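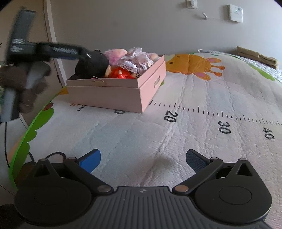 Projects > Falano > Progress reports

June, posted by the Falano project lead

Hello all – a quick one this month. Tidying up toys is coming along! We've logged over 600 pick-ups for Falano now, and 80 of those were dolls and plush going into a box, which I'd been dreading. Hard blocks are easy. Hair and lace still snag, and I wouldn't let it loose in a real playroom yet (Stolska asked, so there's your answer).

Folding is further off. We tried 12 blankets and I was happy with two.

Next up is sorting by size. I'd like to keep the Lazăr room until the end of August, if the budget stretches – can you let me know?

Contact Flikonlow | Back to top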